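"Die Suppe merkt sich, wie man sie behandelt"

Normunds Stankevičius kocht seit 32 Jahren für andere Leute und schreibt jetzt zum ersten Mal etwas davon auf. Ein Gespräch über Brühe, Briefe und das Salzen zur rechten Zeit.

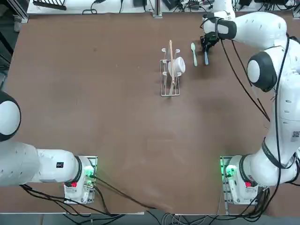 Ein Anfang mit Roter Bete

Als ich in Sellberg aus dem Bus steige, steht Normunds Stankevičius schon an der Haltestelle, die Ärmel hochgekrempelt, unter dem Arm ein Bund Dill, den er, wie er sagt, unterwegs noch schnell aus dem Garten einer Nachbarin holen durfte. Wir gehen den Hang hinunter, vorbei an der alten Molkerei, und bis wir an seiner Haustür ankommen, hat er mir bereits erklärt, warum man Rote Bete niemals schälen sollte, bevor sie gar ist. "Das Schöne läuft Ihnen sonst einfach ins Wasser", sagt er. "Und dann steht man da mit einer rosa Rübe und wundert sich."

Aufgewachsen ist er bei seiner Großmutter, in einem Haus mit einem Ofen, der im Winter nie ausging. Sie kochte kalte Suppen im Sommer, heiße im Winter und dazwischen, so erzählt er es, alles, was übrig war. Rezepte hatte sie keine. "Ich habe sie einmal gefragt, wie viel Kümmel in den Kohl gehört, da war ich vielleicht zehn. Sie hat meine Hand genommen, Kümmel hineingeschüttet und gesagt: so viel. Meine Hand ist inzwischen natürlich größer geworden, das ist ein Problem, das ich bis heute nicht gelöst habe." Er lacht lange darüber, und ich lache mit, man kann gar nicht anders.

Von der Kantine ins Gasthaus

Nach Deutschland kam er der Arbeit wegen. Zuerst stand er in einer Kantine, in der mittags 300 Essen hinausgingen, später dann im Gasthaus Morance, das es leider nicht mehr gibt, an das man sich in der Gegend aber noch gern erinnert (meine eigene Tante schwärmt bis heute vom Sauerampfer). Die Kantine möchte er trotzdem nicht missen. "Da lernt man Geduld mit Zwiebeln. Wer einmal eine ganze Wanne Zwiebeln langsam goldgelb bekommen hat, der hetzt daheim nicht mehr wegen einer einzigen."

Im Morance durfte er dann irgendwann kochen, was er wollte. Die Wirtin, Frau Bošković, habe ihm am Anfang nur eine Bedingung gestellt: An jedem Tag müsse eine Suppe auf der Karte stehen, die auch ein Kind mag. "Ich fand das erst ein bisschen beleidigend", gibt er zu. "Dann habe ich gemerkt, wie schwer das ist. Ein Kind isst nicht aus Höflichkeit weiter."

Was Eile anrichtet

Auf die Frage, welchen Fehler er am häufigsten sieht, muss er nicht lange überlegen. Es ist das Kochen im wörtlichen Sinn, das große Sprudeln. Eine Brühe solle sich gerade eben bewegen, mehr nicht, und das 3 Stunden lang, bei Rinderknochen gern auch länger. Salz kommt bei ihm zum Schluss, Säure noch später. "Ein Löffel Essig oder ein wenig Saft von sauren Gurken, und plötzlich schmeckt man die Möhre wieder. Probieren Sie es aus, bevor Sie noch mehr Salz nehmen!"

Von Brühwürfeln hält er übrigens mehr, als ich erwartet hätte. Wer abends müde nach Hause komme, der solle sich etwas Warmes machen und sich nicht schämen. Nur den Dill, bittet er, den solle man frisch nehmen, und zwar reichlich, mitsamt den zarten Stielen.

Ein Heft, kein Kochbuch

Das Buch, an dem er sitzt, nennt er hartnäckig "das Heft". Es soll im Dezember in dem kleinen Verlag Bivetti erscheinen und 13 Suppen enthalten, zu jeder einen Brief an jemanden, der sie gern gegessen hat. Der Brief an die Großmutter ist der längste und noch nicht fertig. "Bei den Mengen komme ich gut voran", sagt er. "Bei den Sätzen streiche ich abends wieder, was ich morgens geschrieben habe. Beim Kochen kann man wenigstens aufessen, was misslungen ist."

Seine Lektorin hätte gern genaue Grammangaben, er hätte gern Handvoll und Messerspitze. Geeinigt haben sie sich darauf, beides abzudrucken, die Gramm vorn und die Handvoll in Klammern dahinter. Ganz glücklich ist er damit nicht, aber er sieht ein, dass nicht jeder seine Hände hat.

Zum Abschied bekomme ich ein Schraubglas kalte Suppe mit auf den Weg, dazu die Anweisung, das gekochte Ei erst am Tisch hineinzuschneiden und die Kartoffeln unbedingt heiß danebenzustellen. Im Bus halte ich das Glas die ganze Fahrt über auf dem Schoß.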